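We use cookies to remember your settings. Accept | Read more

Old puppet series Cultgate comes to Honorato for free

Fans of strange old television have a good week. The free streaming service Honorato has added all 7 episodes of Cultgate, the puppet mystery that was shown only one time and then disappeared for many years. You do not need an account, but there are two short ad breaks in every episode.

The copies come from the tapes of Mesfin Negash, who edited the series and kept it in his home. The sound in episode six is weak in some places, and he says it was always like this.
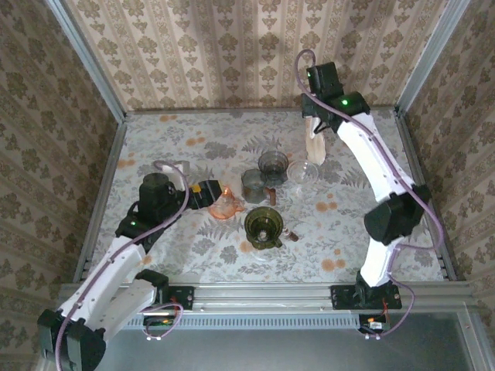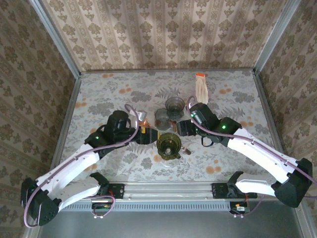
Huệ Ninh, who chooses the older shows for Honorato, told us that the subtitles are new and were checked by hand. She also hopes to get the space cartoon Proletico before the end of March, but the contract is not signed yet.

Cultgate can be watched now in the app and in the browser. On older televisions it may appear only on Sunday, when the app gets its update.

Recent items
Ceteck box set delayed again
Five cartoons leaving Honorato soon
Proletico: where are the lost episodes?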